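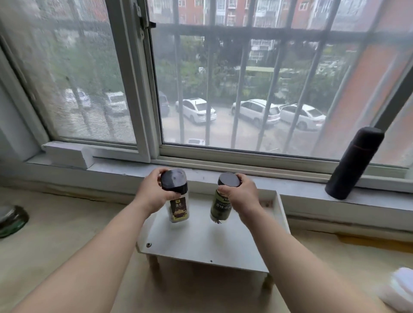

Page last changed: 22 July 2022

Virnstead Robotics Club – the Two Hands project, your questions

I've been asked most of these by email, a few in the corridor and one through the door of a toilet cubicle, so I've put the lot on one page. If yours isn't on it, write to me (Farzana Munshi, I run the home recording side) and I'll add it when I get a minute.

What is the Two Hands project?

It's our club's main thing this year. We've got a pair of small arms on a bench, which we call Norden, and we want them to tidy a shelf using both grippers together. Norden learns from recordings of people doing the same sort of job at home, so a lot of the club's work right now is people moving jars, cups and glasses about on a little table by a window. It's more fun than it sounds! Well, for the first hour.

Do I need to know any coding?

No. Cengiz and Yurani look after the training code and they're happy to show you round it, but plenty of people only record, or only label, or only turn up for bench nights and hold the torch. I joined without being able to write a line and I can now break things all by myself.

What do I need at home?

Something low and flat to put things on, a few everyday objects and a window with decent daylight. A small shelf or a plant stand is fine. Please use things you already own. Spice jars are brilliant because the lids come in so many shapes – a squarish lid and a round one make your fingers do quite different things, and that's just what we're after. Don't peel the labels off. They can be in any language you like.

And the camera?

You borrow a headset from the club cupboard, sign for it and bring it back within the week. There's a printed card in the case with the settings on it. Leave them alone, please. I know the picture looks a bit wide. Yurani picked that setting in February after a long argument with Ezekiel, and I'm not going through that again.

What counts as a two-handed task?

Both hands have to be doing something. Holding a jar in each hand and setting them down side by side counts. Steadying a cup with your left while your right does the work counts too, although it goes in a different folder ("support", not "pair"). Picking something up with your right hand while your left hangs in mid-air goes in neither, and we get an awful lot of those. If you catch yourself doing it, carry on to the end and mark the clip with an X on your sheet.

Sleeves up or down?

Up, past the elbow if you can manage it. The hand tracker we use gets muddled by cuffs, and my stripy jumper finished it off completely. Watches and bracelets off as well.

Can I use glasses and cups?

Yes, please do. We're short of them, and see-through things are where Norden makes a right mess of it. It copes with jars because there's a label to look at, but give it a clear tumbler and it pinches the air next to it. Printed glasses seem to be a halfway house, so if you've got one with a pattern, put it in with something plain or milky and do them as a pair.

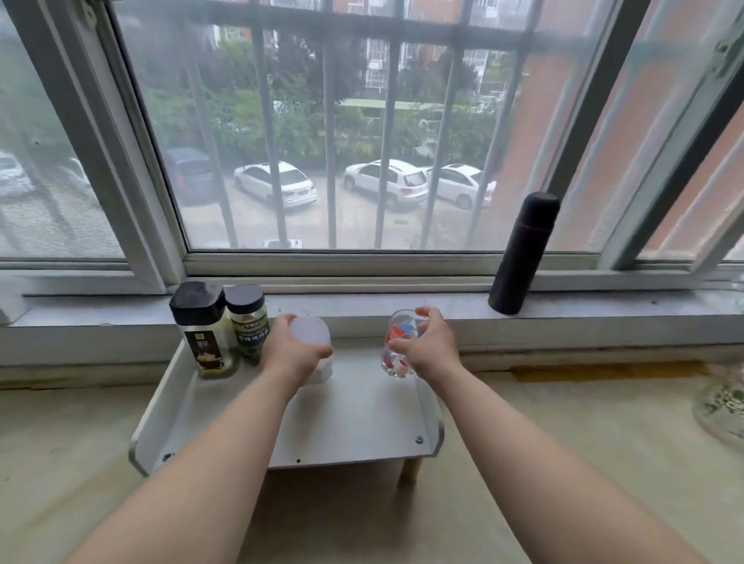

Cengiz would like every cup and glass done with two grips if you've the patience: once from the side, once with your fingers over the rim. Swap hands between takes. You don't need to fill anything, and I'd much prefer you didn't.

Does the weather matter?

Not to us. Bright, grey, raining, all useful. Just jot it on the sheet. What I would ask is that you leave the background be – cars, trees, flats over the road, whatever your window looks out on. Don't draw the curtains halfway through a session.

Do I have to clear the windowsill?

Nope. If there's a flask on it, leave the flask. Ezekiel tidied his place from top to bottom before his first go and his clips are the least useful ones we've got (sorry, Ezekiel).

How many clips do you want?

The target is 2,000 and we're on 1,501, counting only the ones that have been checked. Small batches are welcome, and I'd sooner have ten careful clips than a big pile done in a hurry.

Who checks them?

Lucero Castaño and me, mostly, with tea. If we send one back we'll tell you why. Usually it's hands out of view, so tip your head down a touch more than feels natural.

Can I see Norden running?

Come to any bench night. Stay behind the yellow tape while the arms are powered, and bring a mug you don't mind losing.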